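Zidbridge Fellowship, Small Groups Planning Meeting
Minutes, 16 September 2022, held in the Deltasby Room

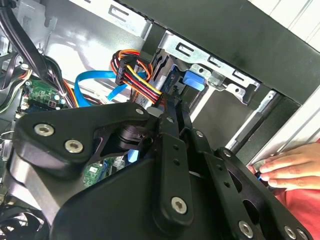
Present: 6 members, with 2 more arriving during the opening prayer and staying for the cookies.

1. Previous minutes
Approved, after the word "heated" was changed to "warm" in the paragraph on parking.

2. Fall study on loving your neighbor
The group had been asked to read the first two chapters of the study guide. Half had. The rest had read the back cover and spoke about it with confidence. Discussion centered on whether "neighbor" includes the actual neighbors. The house next to the Urnard Street lot was raised, along with its leaf blower. Agreed that it does include them.

The study will start in October and run 6 weeks. Sessions are to last 60 minutes. A proposal to let them run over "if the Spirit leads" was discussed for longer than the sessions will be, and was withdrawn.

3. Practicing patience at home
Each household will be given a card with one small act of kindness for the week, such as letting someone finish a story they have told before. Several members asked whether the cards could be handed directly to their spouses. The chair ruled that everyone draws their own card.
Action: wording of the cards to be sent around before the next meeting. Comments welcome, if kind.

4. Meal rota
Two families are expecting babies and one member is home after knee surgery. Offers of food came in quickly and were all lasagna. Members were asked to think about soup. The Stelmakh Bakery will give us its leftover bread on request – someone needs to pick it up before closing, and the person who always does it would like it not to be the person who always does it.
Action: sign-up sheet to go on the hall table, with a pen that works.

5. Money
The care fund stands at $1,991. A request for new chairs was turned down, as the fund is for people. It was noted that people sit on chairs. Moved to the building budget.

6. Any other business
A member apologized for a remark made at the summer picnic. Most of those present had not heard it and asked what it was. The apology was accepted and the remark was not repeated for the minutes.

Whoever borrowed the large coffee pot is asked to return it, no questions asked. Some questions were then asked.

Closed with prayer. Next meeting in October, same room, date to be sent by email.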